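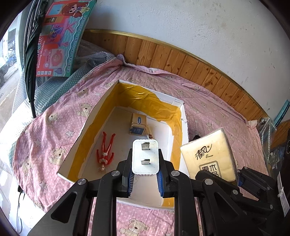
I have been putting off the bedroom for weeks, and on Wednesday I finally ran out of excuses. The kitchen was done, the laundry was folded, the one drawer I like organizing was already organized. So I made myself a coffee and went in there at nine in the morning with two trash bags and a lot of attitude.

If you've been reading this blog for a while you know my system, which is barely a system. I don't own matching bins. I did buy a set from Stillgate once and they were beautiful and the lids never fit again after the first month (I still have one, it holds potatoes). What I use is a cardboard box, any box, and I put it on the bed and everything homeless goes in it. Chargers, toys, hair things, the screw that fell off something. Then I deal with the box.

The box this time is a white one, lined with crinkly yellow plastic, and I love it more than I should. It's sturdy! It's a good size! It sat in the hall for ages and I kept walking past it thinking I should flatten it for recycling, and I'm so glad I'm lazy.

First in was Ultraman. Ultraman lives everywhere in this house. I've found him in the shower and in the bread bag, and now he's lying flat on his back at the bottom of a cardboard box with his arms at his sides like he's getting a scan at the doctor's. Next came a little gold cube of a box that I can't throw away. I don't need it. It's just a nice little box, and I'm a person who keeps nice little boxes, and my mother was one too, so there's no hope for me.

Then the plug adapter. Oh, the plug adapters. I have a real problem with these. We bought a pack before our trip to Minerell two years ago, and I swear they've been breeding ever since. White, two flat prongs, they all look exactly the same and I can never find one when I need it. I've now decided that all adapters go in one place, and that place is the zip pouch in the top drawer of the hallway cabinet. I wrote ADAPTERS on it in marker so the rest of the family can't claim they didn't know. We'll see how long that lasts.

There was also a small brown dried-up flower sort of thing that I went back and forth on. I have a soft spot for dried flowers and I used to keep a whole bowl of them on the dresser, until the cat discovered the bowl. For now it stays in the box, in the "maybe" corner. Every box gets a maybe corner. I know the serious declutterers are shaking their heads at me.

The tissues don't count as clutter, by the way. The Breeze ones stay by the bed, end of discussion. It's allergy season from April until who knows when and I go through them like popcorn. I get the big multipack at the Katsaros market because it's cheaper there than anywhere else, and then I stash packages all over the house like a squirrel.

The teddy bear sheet got some comments last time it showed up on here, so yes, we still have it, and yes, a grown woman picked it out. It's pink, it has cream bears and white stars all over it, and it's the softest thing in the linen closet. I've tried "grown-up" bedding. I had a gray set from Somance that looked like a hotel and felt like a paper bag. The bears won.

The one thing I didn't solve is the toy washing machine box up by the window grille. It's bright pink and teal and it's bulky, and I keep telling myself we need the box to store the toy in, but has any toy in history ever gone back into its original box? Not in my house. I'm giving it until the end of the month and then it goes out with the cardboard. Probably.

While I was back there I wiped down the headboard too. I really do like that honey-colored wood with the gold trim, and dust loves that trim every bit as much as I do – run a damp cloth along it once a week and you'll be horrified. The wall above it is another story. It has scuffs and gray marks I'm going to have to attack with one of those melamine sponges, or paint, and I don't want to paint, so sponge it is. If any of you have a trick for marks on white plaster that doesn't take half the wall off with it, please leave it in the comments.

Total time was 100 minutes, including the coffee and a long break where I sat on the floor reading an old instruction booklet for a blender we don't own anymore. One trash bag filled, the other still on the doorknob. Next up is under the bed, and I'm going to need a bigger box.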